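Trendow Wrestling Events App: Set-up Guide

Section 2. Adding a pay-per-view card

Do this before bell time. Card locks once the first match starts.

1. Open Events, tap New Card.
2. Type the show name. Max 71 characters, spaces count.
3. Add matches in running order, opener first. Main event goes last.
4. Tag teams: one entry per team, not per wrestler.
5. Set the title flag if a belt is on the line. Save.

Note: late subsitutions go under Edit Match. Dont delete the match, you lose the predictions on it.

Caution: poster files over 600 KB wont upload. Shrink first.

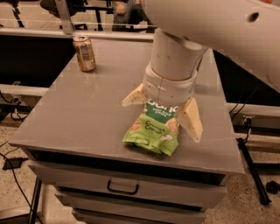

Green snack bag on the gray top, both pictures.
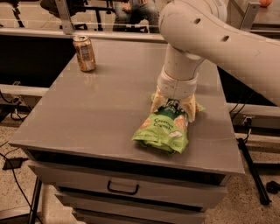

What happens to fan predictions if a wrestler gets pulled from the card?
They stay on hold until you pick a replacement or mark the match as canceled. Fans get a notice either way. Canceled matches score zero for everybody.

6. Tap Publish. Card shows up in almost 2 minutes.
7. Wrong start time? Unpublish, fix, publish again.

Section checked by Gheorghița Ursu, April 10, 2024.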